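Wondelano Community Help > Hardware > Processors and Boards

Desktop dead after CPU swap – fan spins, no display, no beeps

Posted by kettle_lead in May
5 replies hidden, 3 shown

I have an older tower that I use as a small file server. I bought a used processor for it from a seller on Hoster, same socket and same family as the old one, slightly faster clock. After fitting it the power light comes on and the CPU fan spins, but there is no picture and no beep from the case speaker. It restarts itself after 6 seconds and keeps doing so. The old chip worked. I have tried one memory stick at a time and cleared the CMOS with the jumper. BIOS version is unknown, I never updated it. 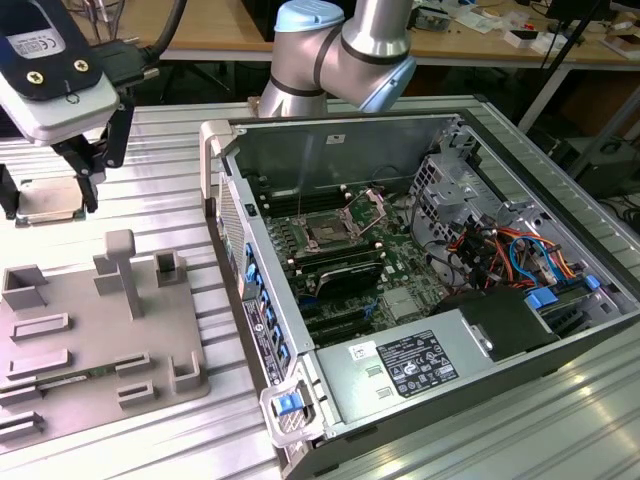
Does a newer chip in the same socket need a BIOS update first?
Often it does. The board must hold microcode for that exact stepping, and a board left on its first BIOS may not start at all with a later one. Put the old chip back, update, then swap again.

Dzifa Bawa
Marked as helpful

Check these in order.

Refit the old processor. If it starts, the board and supply are probably sound. Note the BIOS version on the first screen and compare it with the maker's CPU support list, which gives the earliest version for each stepping.

If the old chip now fails as well, suspect the socket. Look across it at a low angle under a desk lamp. All contacts should catch the light in the same way. One that looks dull or sits out of line is bent. A missing memory channel can also come from a bad contact, so do not blame the sticks too early. 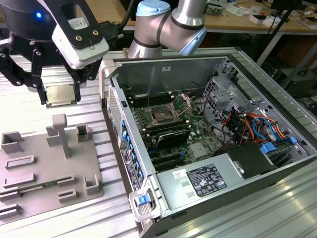
Processor held between gripper fingertips, case on its side.

Line up the corner marker on the chip with the one on the socket, lower it straight down and let go. It should need no pressure. The lever will feel stiff on some socket types, and that is normal – but the chip itself must sit flat before you close the frame.

Clean both surfaces with isopropyl alcohol and use fresh paste. I use Gritance grey, a blob the size of a small pea. Too much will not stop a machine from starting unless it is a conductive type and has run into the socket.

Last, confirm that the 4-pin or 8-pin CPU power lead is fully home. A fan that spins only shows that the fan header has power.

Ezeani

had the same loop, was the ram. reseat it till both clips click. also what psu is it? mine was a 900 W one and still faulty so size tells you nothing
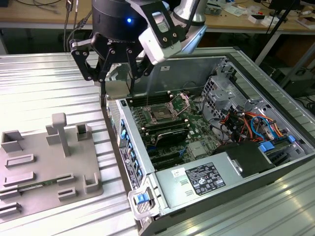

Open tower, side panel off.

kettle_lead
Original poster

Old chip back in and it starts. BIOS is the first release, and the support list wants a later one for the used chip. Updated from a USB stick, which took roughly 5 minutes, then swapped again. Picture on the first try. Idle temperature is 52 °C, a bit high, so I will redo the paste at the weekend.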